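Drostthorpe brush group moves to Sunday afternoons

2020-11-08
Print this page | E-mail this to a friend

The calligraphy group at Drostthorpe will meet on Sunday afternoons from now until the spring, at the old reading room on Kirui Lane. The Thursday evening slot has gone to the choir, who needed a larger space. Sessions start at 2 and the door is open a little before that.

Svenja Tiedemann is taking the beginners again. Her group will stay with the basic strokes until everyone is comfortable holding the brush upright, and will then go on to single characters. Kibet Khaemba has the second table, which is working through a set of short poems begun in September. 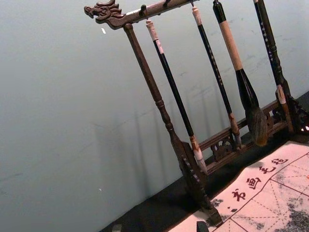

Places are limited to 8 at each table, so please put your name down with Gladys Gachanja before coming. Members who paid for the autumn on Thursdays need not pay again – their names have been carried over to the new list. Anyone who can't manage Sundays should tell Gladys and she will arrange a refund.

Paper is the one thing we are short of. The last order from Wodomura was 3000 sheets and most of it has gone, a good deal of it on first attempts. Upendo Nyamweya has asked that practice sheets be used on both sides where the ink allows. Newspaper is fine for warming up, and a bundle will be left by the sink.

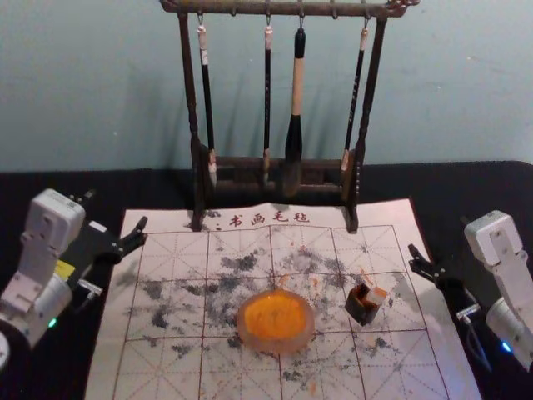

Ink is supplied, but bring an apron or an old shirt. Brushes should be rinsed in cold water until the water runs clear, pressed gently into shape and hung with the tip down. Please don't stand them in a jar to dry – the water runs back into the handle and the glue gives way.

Tatu Tanui is collecting work for the winter display at Stimholm library. Pieces of any size will be considered, mounted or not, with the name in pencil on the back. Hand them to her at either of the next two sessions.

Filed under: Clubs and classes, Arts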